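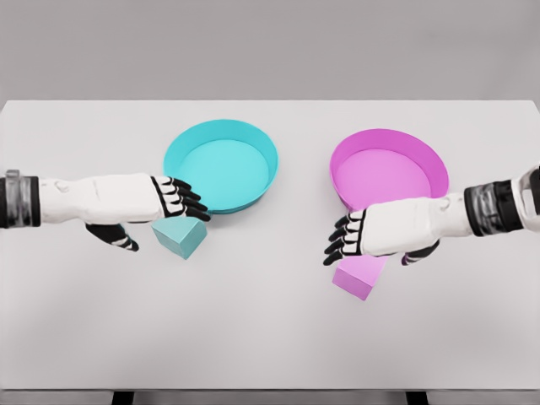 Color sort task in the simulator, both hands above their blocks, bowls behind.

Custport Bimanual Kit: is the simulator license worth it before the hardware ships?

Posted in Kits and Services, June

We have a Custport bimanual kit on order (two arms, two five-finger hands, the standard controller) and the vendor is offering the Mabula simulator as an add-on, billed per seat. The delivery window for the arms is long enough that I would like to get some policy work done first. The attached render is from the trial version, running the stock task that puts one cyan and one magenta bowl on a white table with a matching block for each.

Setup so far:

Trial build, default physics settings, default lighting
Scripted grasp, palm down approach, fingers close over the block from above
Left hand takes the teal block to the cyan bowl, right hand takes the pink block to the magenta bowl
300 episodes, block position and rotation randomized, bowls fixed

Success is 68 percent, counted as both blocks at rest inside the correct bowl when the episode ends. Nearly all of the failures are on the grasp. The fingers close, the block rotates under the fingertips, and one corner slips out toward the front of the table. It is worse when the block is turned so that a corner points at the near edge, as the teal one does in the render. I see very few failures on the release.

What I need to know before I sign for the full license:

Does the slip come from the contact model, or would the real hands do the same thing with a scripted grasp like this?

Is the paid version any different from the trial in how it handles contact? The product page says "extended physics" and gives no further detail.

Has anyone moved a policy from this simulator to the real Custport hands, and how much had to be redone?

I am not concerned with how the render looks. The shading is plain and that is fine for my purpose. I do not use camera input at this stage, only joint positions and the block pose.

dualarm_bench

gantry_west

I have run the same kit with a paid seat for some time, so I can speak to most of it.

On the slip. Part of it is the default settings and part of it is your grasp. The trial and the paid version ship with the same default contact parameters. Fingertip friction is set low, and the fingertips are modeled as rigid. The real tips have a thin compliant cover. A rigid tip against the flat side of a block gives a very small contact patch, and if two opposing contacts are not lined up the block turns. You will see it most with the block at an angle, as you describe.

Try these in order, one change at a time, with the same seed list for each run:

1. Set the approach yaw from the block pose. The stock script holds the hand at a fixed yaw for the task. If you rotate the wrist so the thumb and fingers close on two parallel faces, a large share of the corner slips should go away. This is available in the trial.

2. Lower the hand further before closing. The stock script stops with the fingertips only partway down the block. Watch the table clearance on the lowest finger when you do this, and check the thumb separately. It hangs lower than the fingers in the pregrasp pose and will reach the table first.

3. Reduce the closing speed for the first part of the motion. The stock profile is a single ramp. Two stages work better.

4. Only then raise the friction value. If you raise it first you will hide the other problems and meet them again on the hardware.

With the first three changes and friction left at default I went from a result much like yours to 29 failures in 300 episodes. With soft contact switched on it was lower again, though I did not keep a matched seed list for that run and would not quote it.

On the license. "Extended physics" means three items: soft fingertip contact, joint friction and backlash on the hand, and motor torque limits that follow the real controller. The third one matters most to me. In the trial the hand can hold any pose with as much torque as the solver asks for. A grasp that depends on squeezing hard will pass in the trial and fault the real controller.

On transfer. Scripted motions moved over with an offset correction for each arm and slower closing. The arm trajectories were good. The hands needed their own calibration, because the tendon zero differs from unit to unit. Allow several working days for the pair. A learned policy trained on the trial settings did not transfer in any useful way. One trained with backlash and torque limits on did transfer, after I added noise to the block pose.

If the arms are still a long way off, I would stay on the trial until you have the scripted grasp fixed, then buy a single seat. The seat starts counting on the day of activation, so do not activate it on order.

Trerkico_user

We looked at the Mabula package and went with the Canetti one. Cheaper and it has more scenes. The hand model is a simple gripper though, so if you need fingers it is probably no use to you. Support answers on Fridays only.

Also make the bowls bigger, that fixed a lot for us.

softcontact

Agree with gantry_west on the order of changes. Some additions.

The bowl size will not help here. The original post says the failures are on the grasp and the release is fine. The stock bowls are shallow and wide already.

Check the physics step before anything else. The trial default is coarse for finger contact. Halve it and run 100 episodes. If the success rate moves by more than a few points, your current number says more about the solver than about the grasp, and no tuning you do at the old step will hold. It costs run time, but with two blocks and two bowls the scene is light.

Log the hands separately. A combined success figure needs both sides to work, so a 68 percent joint result is compatible with each hand doing noticeably better than that on its own. It is also compatible with one good hand and one bad one. In my copy the right hand had a slightly different thumb limit from the left, which looked like an error in the model file. It may have been corrected in the current build. Compare the joint limits in the two files and mirror the left one if they differ.

Fixed bowls are acceptable for grasp testing. Randomize them before you train anything, otherwise the policy will learn two drop points and ignore the bowl pose. Swap the sides as well in some episodes, so that the cyan bowl is on the right. The stock task never does this and there is no mention of it in the manual. When sides are swapped each arm has to cross the middle of the table, and you will need the collision check between the arms turned on. It is off by default in the trial.

I have no experience with the real Custport hands, so I can't add to the transfer part.

dualarm_bench

Thanks. Halving the step moved the result by two points over 100 episodes, so I am treating the solver as good enough for now. Logged separately, the right hand is the weaker one. The thumb limits differ in my build too. I have mirrored the left file and am starting on the wrist yaw change next. Holding off on the seat until the arms have a ship date.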